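Hullenis Public Library — Study Room Lamps (thread, 1/7)

The desk lamps in our study rooms are being cleaned and checked ahead of the winter reading period. Details for patrons follow. 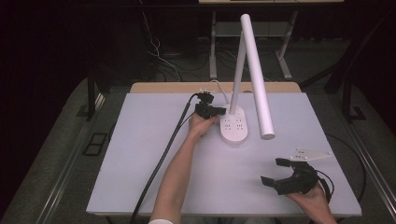

White desk lamp with an oval base and an angled arm, on the worktable.

2/7
Lamps from the Stositz Reading Room are being looked at first. Each is set upright on a covered board, which protects both the finish of the table and the underside of the base. The cord is laid toward the back, away from the working area.

3/7
Bases and poles are wiped with a barely damp cloth. Openings in the base are cleaned with a dry brush only. Patrons are asked not to push paper clips, pencils or eraser crumbs into them — several were removed last January.

4/7
The arm is to be moved by hand, slowly, with the other hand steadying the base. Please do not lift a lamp by its arm. A lamp that will not hold its position should be reported to the Murín Street desk and left where it is.

5/7
Study rooms 12 and 16 will be without desk lamps until 10th October. Ceiling lighting in both rooms remains in full use, and existing reservations stand.

6/7
Portable reading lights may be borrowed at the circulation desk on presentation of a library card. The loan period is 21 days. Lights are not available at the Leltport branch at this time.

7/7
Questions about study room equipment may be directed to Dagmar Štefanec, Building Services, or left in writing at any service desk. Replies to comments on this thread will be posted during opening hours.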